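Progress report: notification settings redesign, second period
Prepared for Mundance, 21 January 2022

The grant asked us to find out whether people using the Porkora app would switch off the activity feed if the switch were easier to find. We moved it in November, from the fourth level of the settings menu to the second. I was doubtful then and I still am.

Of the 1,304 accounts in the trial, 179 turned the feed off. The old menu managed 37 over a period of the same length. On paper that's a good result. I'd be careful with it. The app put up a banner announcing the change, and a banner will get people tapping on nearly anything. 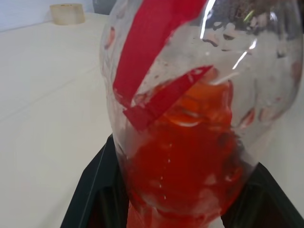 Close view: bottle with red liquid.

We also can't say how many of those people meant to do it. The label reads "Manage activity", and the support inbox suggests a fair number took that to mean privacy. Turning the feed off does nothing at all for privacy. Your posts still show up in everyone else's feed, same as before.

Plivitz rewrote the label for us and the new wording is clearer. It's also too long for smaller phones, so it wraps over two lines and pushes the switch off the screen.
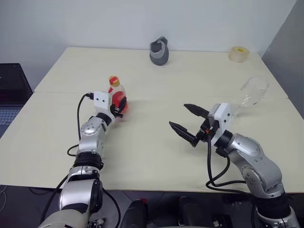 A shorter version is being drafted. I've asked for it to be tried without the banner this time, on accounts that haven't seen the first one. Otherwise we'll be measuring the banner again and calling it behaviour.

The exit survey went to 858 accounts. I wouldn't lean on the answers much, as people who fill in a survey about a feed tend to have strong feelings about feeds. Most said they wanted fewer alerts, a complaint we've heard since the app launched.

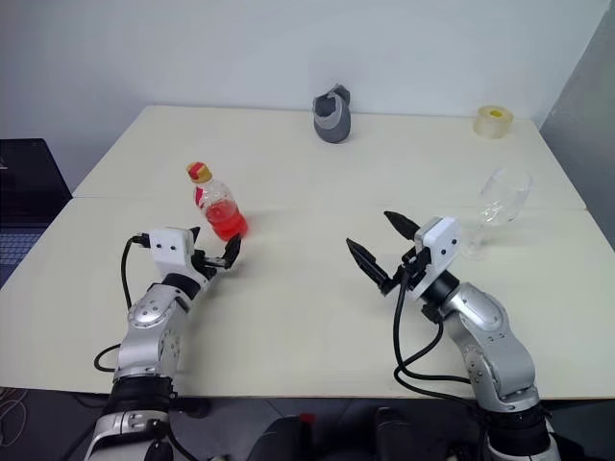
Manalo disagrees with me on this and asked that it be noted: "The survey is the only place users told us anything in their own words. Throw it out and all you have left is taps."

Fair enough, it stays in the appendix. Spending is on budget. The retest needs no extra money, only access to the account list, which we're still waiting on.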